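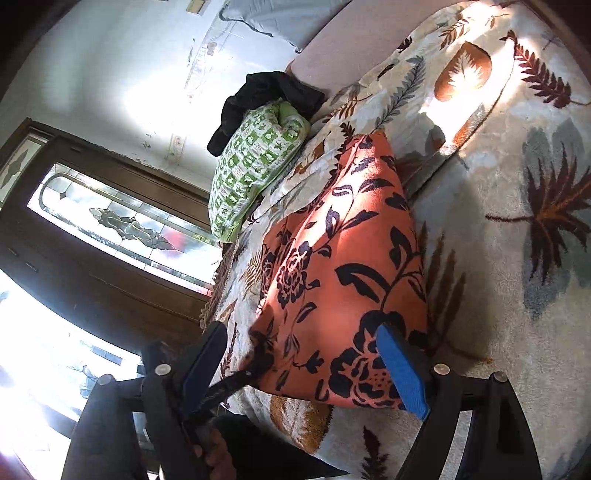 Standards for household robots have kept me busy, one way or another, for a good part of my working life, and I have come round to the view that we write them in the wrong room. We write them at a long table with a jug of water on it, and the homes we have in mind while we do it are very tidy homes, with flat, plain surfaces and a sensible colour on everything. Then somebody takes a two-fingered gripper in hand and reaches for an orange cushion with big black roses all over it, on a cream blanket covered in fern fronds, with the sun across the top half of the cushion and the bottom half in shade, and you realise how little the document on the table has to say about any of it. Where does the cushion stop and the blanket start? You and I know straight off. A machine has to be taught, and it will be taught by whatever we thought worth collecting.

I raise this now as the draft code of practice for home handling tasks is open for comment until the end of the month, and I would dearly like people outside the trade to read it. It isn't long. Most of it is good, too, and I say that as someone who grumbled through two earlier versions. The section on pinch force is clear and fair. The section on stopping when a person comes within reach is better than anything we had before, and I gather we owe a fair bit of that to the people at Hokonden, who kept at it when the rest of us wanted to go home.

My quarrel is with the part on testing. As it stands, a maker can satisfy the handling requirement with 100 successful lifts of a "representative soft article" from a "neutral support surface". I have seen the representative soft article. It is a grey foam block with a cotton cover, and the neutral support surface is a table. A gripper can do that all day long, and I am pleased for it, but my mother's bed never looked like that and neither does mine. There are three sorts of pillow on mine at the moment, and usually a jumper flung over one of them, and the blanket is never flat.

Concetta Leone, who worked with me at Villus for years and has forgotten more about fabrics than I will ever learn, put it to me over a cup of tea in May. She said a test should be allowed to be untidy so long as the record of it is tidy. I have been turning that over ever since and I think she has it right. Let the bed be unmade, let the patterns clash, let the blinds be up, and then write down carefully what was there, what was picked up, what was dropped, and who was holding the tool if a person was holding it.

The usual reply (and I have had it from Tollitz and from Krajčí, very courteously in both cases) is that untidy tests can't be compared with one another. There is something in that. If your lab has paisley and mine has stripes, what does your score tell me? But we manage it with car seats and prams, and I don't see why a set of agreed household textiles, some of them loud, should be past us. The cost needn't frighten anyone either. I priced a decent starter set of bedding and cushions from ordinary shops and got to 900 dollars, which is a good deal less than the grey foam block and its certificate.

I would also ask for a plain paragraph on permission. When training footage is gathered in a person's bedroom, that person ought to know what is being kept and for how long, in everyday words, and they ought to be able to change their mind afterwards without having to write to a lawyer. The draft covers this in an annex marked "informative", meaning you may ignore it. I would move it to the front.

Comments can be up to 2000 words, though shorter ones get read first, in my experience. Mention your own bed if it helps. I certainly mentioned mine.

Print this article
E-mail this to a friend

Related items
Pinch force limits: what the new draft asks for
Who keeps the footage? Permission in home trials
Letters: in defence of the grey foam block
Hokonden and the stopping-distance debate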